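Last updated 17 Jul 2026

Can a machine put the fruit away yet?

I've been following home robots for years, and the question I get asked most (usually by my mother-in-law in Pombridge) is when one of them will tidy her kitchen. My answer used to be "don't hold your breath." Lately it's more like "depends what's in the kitchen!"

Take fruit. It sounds like the easiest chore going, and I love it as a test because everything about it is a little bit awkward. Nothing is quite the same shape twice, it rolls, it bruises, and it has to end up on a plate with other things already on it.
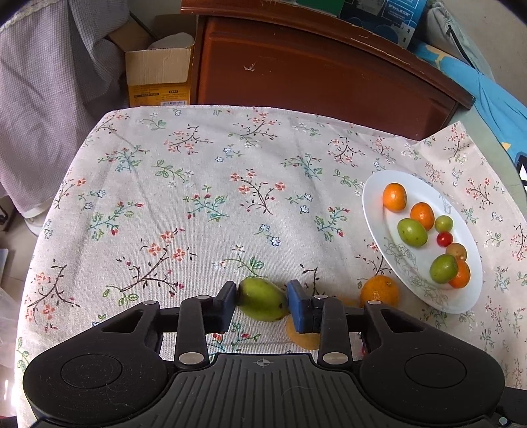
Grip strength is the part I find most exciting right now. A few years back I watched a demo in Usulthorpe where the arm treated every object like a brick, and there was juice on the bench by the end of it. The newer fingers with soft pads are so much kinder. A firm green fruit like the one held against the blue pad is pretty forgiving, but the same hand has to cope with an orange and then a tomato, and each wants a different squeeze. You and I do that without thinking. Getting a machine to do it is a real piece of work, and people are getting there.

Erzsébet Orbán, who writes the Billimeo newsletter, put it well when we talked last October: picking up is the half everyone films, and putting down is the half that makes you late for dinner. A crowded plate has very few flat spots. Set a mandarin on top of a jujube and off it goes.

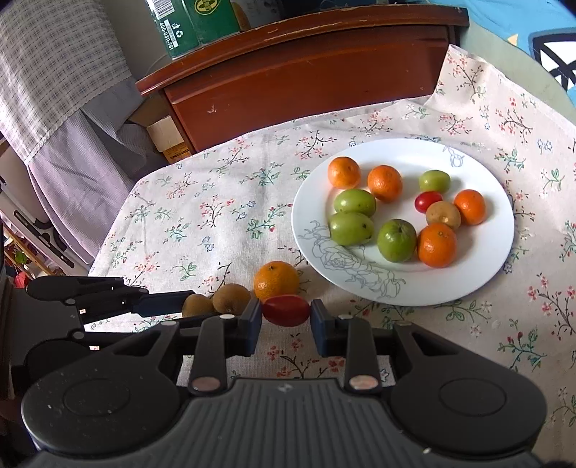
Cherry tomato in the fingertips, kiwis still on the cloth.

So where are we? I'd happily trust a decent arm with sorting and plating, slowly, with me in the room. My own little project, Medve, now manages 2 kinds of fruit and gets stuck on the third (grapes - don't ask). Laundry is still a mess. Dishes are close if they're plastic.

I'm trying Medve on kiwis next, fuzz and all, and I can't wait.

3 comments | 100 shares

Contact | Copyright | Back to top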